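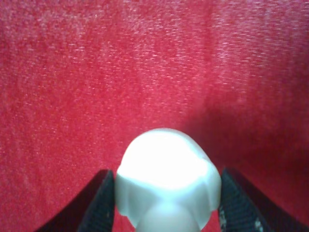

Jovita Beltrán wrote to me after my last post to say that I had the dates all wrong, that the new fence rules didn't start when the council voted on them but thirty days after they were posted, and that I had better fix it before somebody on Contreras Street tore out a perfectly good hedge. She was right, and I've fixed it. Thank you, Jovita! I had been going by the night of the vote, which I remember well, having sat through all of it on a folding chair.

So let me try again, a little more slowly this time.

The council here in Clivunano passed three changes to the town code this summer, and the one people keep stopping me about at the grocery store is the corner lot rule. If your house sits where two streets meet, anything you plant or build within 22 feet of the corner has to stay under three feet tall. That goes for fences, hedges, those big ornamental grasses (I have two, and I love them) and what the ordinance calls "decorative structures," a phrase I'm fairly sure was written with Dwight Ross's windmill in mind. Trees are all right as long as the lower branches are trimmed up high enough for a driver to see under.

I'll admit I went into this one grumbling. My grasses came from my mother's yard and they have been on that corner longer than the stop sign has. But I drove the loop through Cedance Heights the other morning, paying attention for once, and there are two corners over there where you have to creep your whole front end into the road before you can see if a car is coming. I did it with my window down, listening. 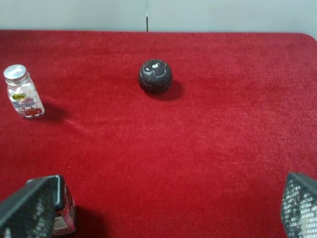 The part I still don't care for is the fine. The first notice is a warning and gives you the rest of the season to cut back, and I have no quarrel with that. The second one is $323, and that seems like an awful lot for a lilac. Stavros Vasić asked at the hearing whether it could be lowered for people on a fixed income, and the answer was that it could be "looked at," so I suppose we will wait and see who looks. If you want to push on that, write to the clerk and put the word "fine" in your subject line. I sent mine last week and got a very nice note back from Karla Gallegos, who told me it would go in the packet for the next meeting.

The other two changes are smaller. Yard sales no longer need a permit if you hold fewer than four a year, which made my sister cheer out loud in her kitchen. And you may now keep hens inside the town limits, up to six of them, no roosters, with the coop well back from the neighbor's line. I looked up the old chicken ordinance while I was at it and it was written so long ago that it also covers geese being walked to market.

I haven't decided what to do about the grasses. Oda Hedlund has offered me a spot along her back fence, and she has a truck, and they can be split and moved once the weather cools off. I may take her up on half. The other half could go by my porch steps, if I can talk myself into digging up the daylilies first.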